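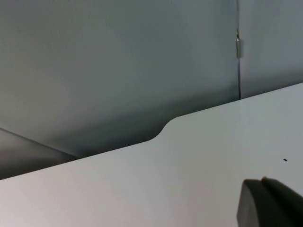 What did Nornard and Flasus agree to in Brisberg?

They agreed to reopen the Magsi crossing to freight and foot traffic, to recognize each other's truck licences, and to meet again in the fall to decide what the crossing will be called.

The signing came late in the afternoon, after three rounds of talks and a lunch that both delegations praised in their opening remarks at greater length than the treaty. The text runs to 509 pages in two languages. The foreign ministries say the two versions are "equally authentic," a phrase that took most of the second round to settle.

Nornard and Flasus share a border of 241 kilometres and, until now, one road across it that anybody would want to drive. The road was closed to commercial vehicles after a quarrel over inspection fees, which each side insists the other started. Dairy trucks have been going the long way through the hills ever since, and cheese prices in both capitals have been behaving accordingly.

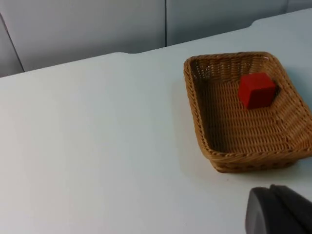 A woven basket on a white tabletop.

Under the agreement, a driver cleared by customs officers on one side will be waved through on the other, unless the officers on the other side would like a look. Officials from Flasus called this provision "a historic act of mutual trust." Officials from Nornard called it Article 12.

The joint statement describes the relationship between the neighbours as "warm, deep and forward-looking." The previous joint statement, issued in June, described it as "deep, warm and forward-looking," and diplomats in the corridor were happy to explain that the change in order was significant. They were less happy to explain how.

Both governments also pledged to co-operate "in all areas of common interest," with energy, tourism and higher education mentioned by name. Fishing was not. Boats from the two countries have been cutting each other's nets on the lower Magsi for a generation, and a working group on the matter has been established, with a mandate to consider its own terms of reference.

Business groups in Brisberg, which hosted the talks as neutral ground, welcomed the deal. The city's hotels welcomed the talks. A spokesperson for the haulage association said members would believe in the open road when they were parked on it, and asked whether the washrooms at the crossing would be reopened as well. That point is covered in an annex, which has not yet been released.
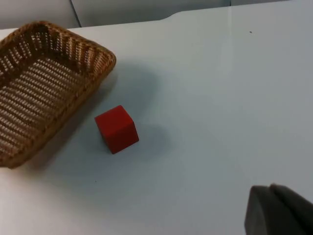
What happens next

The treaty now goes to both parliaments. Approval is expected to be simple in Flasus, where the government has a comfortable majority, and noisy in Nornard, where it has a coalition. Two junior partners there have already asked for more time to read the text, and one has asked for a shorter text.

If both chambers vote in favour, passenger cars will be first across, followed by freight once the scales have been recalibrated. The ceremony itself is still being negotiated. Each side has offered to supply the ribbon, and the scissors have been referred to the working group.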